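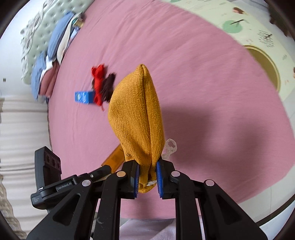
Mustard-yellow knit with a small black mark low on one side.

Marwan Rizk wrote most of "Relasgate" on a borrowed upright piano, working after his shifts at a print shop in Breneck. The record has six songs and runs just under half an hour. Five of them never leave the same street.

Rizk sings as the people who live there: a bus driver, a landlord, two sisters who have stopped speaking. "I didn't want a song about me," he says. "I'd already made that album and 54 people bought it."

Fares Karaki produced the sessions and plays upright bass on everything but the closer, "Yuen." He kept the arrangements small. On "Second Landing" there is only piano, voice and a brushed snare that comes in late - almost too late - under the last verse.

The exception is "Grulel," a loud, fast track that Karaki wanted to cut. Rizk argued for it over most of a Tuesday and won. It now opens side two.

"Relasgate" comes out in June on vinyl and digital. Rizk will play it in full at two hometown shows that month, with Karaki on bass.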